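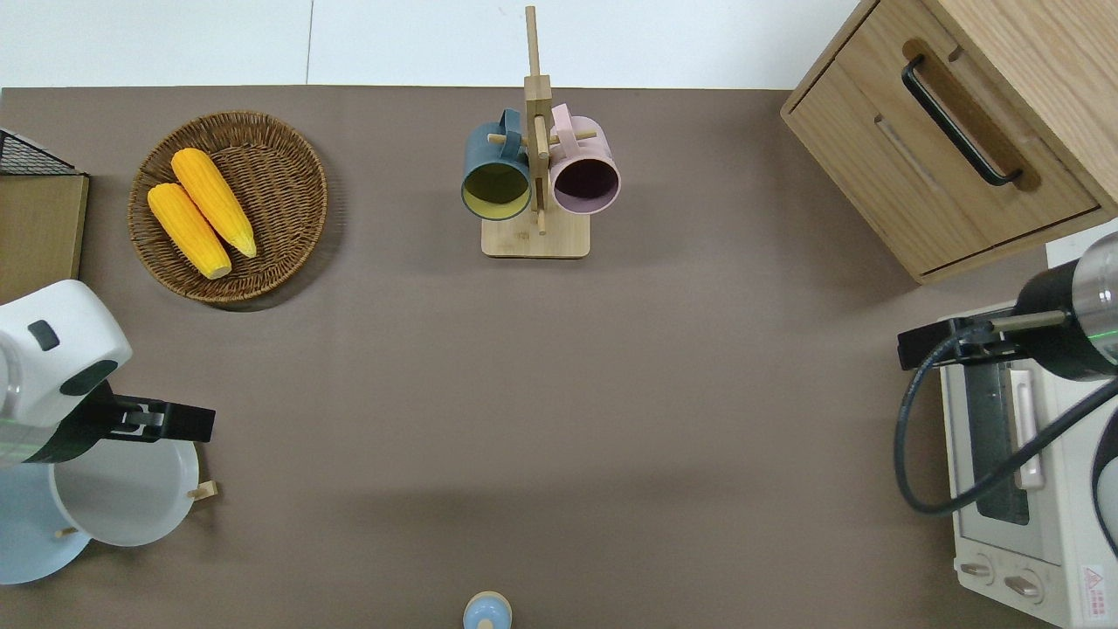
I have spent most of this month arguing with a cable. Both arms are now up and talking to the same computer, after a long spell when only one of them would wake up at a time, and I thought the hard bit was over. Then I started running proper reaches across the table and the lead on the right-hand arm began to bother me. It hangs off in a big loop over the toaster oven, and every time the wrist turns I watch that loop and hold my breath. The left arm has been an angel by comparison. I've given it the bowl with the two little wooden handles to practise on, and the mugs on their stand are being saved for when I feel braver.

For anyone new, the build is called Lorodlow (it was meant to be a temporary name and it has stuck, sorry) and it lives in a corner of the Mostano workshop, where I rent a bench and a shelf. The plan is two arms working over one table, doing kitchen jobs. Corn into a basket, mug onto a peg, that sort of thing. Jobs I could do half asleep, and I'm now on month five of getting a machine to do them badly.

So, the cable. The lead I bought was far too long, which was my own daft decision because I'd measured the first one too short and had a strop. Clipping it tight along the arm seemed obvious. I did that on Wednesday evening, felt very pleased, and then the wrist rolled past halfway and pulled a clip straight off and across the room. I found it under somebody's lathe. Second go, I left 20 centimetres of slack at the elbow and used soft hook-and-loop straps, and that was better, but the slack kept working its way down towards the gripper until it had all collected in one place again. Third go is on order: a sprung arm thing that holds the lead up from above, like the ones on old ironing boards. My nan had one and I don't remember it ever getting caught on anything.

While waiting for that I've been doing the grip tests, which I'd been putting off. I wrote a small program called Hunt that picks a spot on the table, sends one arm to it, closes the fingers, lifts, and puts the thing back down. I ran it 148 times over two evenings with the corn cobs and it dropped 16 of them, nearly all in the first evening, when I had the fingers closing before the arm had properly stopped. Adding a short pause fixed most of that. It makes the whole thing look a bit thoughtful, as if it's having second thoughts about the corn – I quite like it.

The wicker basket is harder than I'd bargained for. Putting a cob in is fine. Getting one out again means coming down inside the rim without knocking it, and the weave is so busy that my vision code sees edges everywhere and goes to pieces. I've tried turning the contrast down, and I've tried just telling it where the basket is, which feels like cheating but does work. If anyone reading has done this sort of thing with woven stuff, please leave a comment, I'm all ears!

The mugs are next. I want the left arm to lift one off its peg and hand it across to the right, and in the simulator (I use Sollow, the free version) it goes beautifully. Then again, in the simulator there are no cables. I've bought 2 spare mugs from the charity shop and I've put an old blanket on the floor on that side.

Other odds and ends. The emergency stop now has a proper box and is screwed to the bench where I can hit it with my elbow. The fan on the computer rattles when it's cold. I still need to write down the joint limits somewhere other than the back of an envelope, and I owe the workshop a new roll of black tape, because I finished theirs on cable attempt number one.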